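The Clearance Problem
By Leokadia Sobczak

Small kitchens put heat where cabinets used to be. In Haugland, a block of 127 rental units, surveyor Ottar Nyberg spent September logging the temperature of shelf undersides above countertop appliances. Readings passed 70 degrees Celsius in 20 of the units. Finish was the first thing to fail, usually as a dull patch near the front edge. Glue joints followed.

Most manuals ask for a gap on every side, but tenants rarely keep the manual. Nyberg's report recommends printing the figure on the lease.

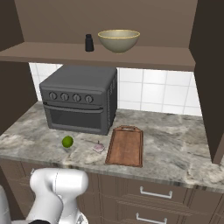

Ventilation matters as much as distance. A range hood two feet away does little for air trapped under a board, and a closed window does less. The landlord, Tridlow, will raise the shelves in the affected units first and measure again after one heating season.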